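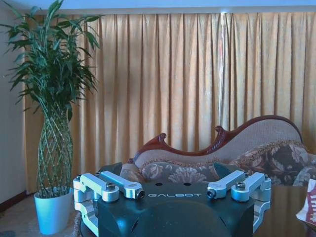
The town of Dromcombe had 226 registered believers and 34 registered skeptics, and in July the skeptics won the council.

Grigoris Lambrakis, who had run their campaign from his kitchen, took the news badly. He had promised to abolish the opening prayer. Now he had to do it.

"So what do we open with?" asked Arnout Lambrechts, the clerk.

"Silence."

"The Quinlan Quakers will say you're copying them."

They tried a poem. A Methodist wept and asked for a copy. They tried reading the bylaws aloud, and by the second page half the gallery had bowed their heads out of habit.
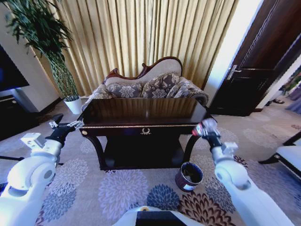 A dark console table in the living room.

"How did you win, anyway?" Grigoris's wife asked him that night.

"The Baptists and the Lutherans each thought the other would get in."

"And your 34?"

"Nine voted." He took off his shoes. "I prayed they'd all stay home," he said, and went to bed before she could ask who to.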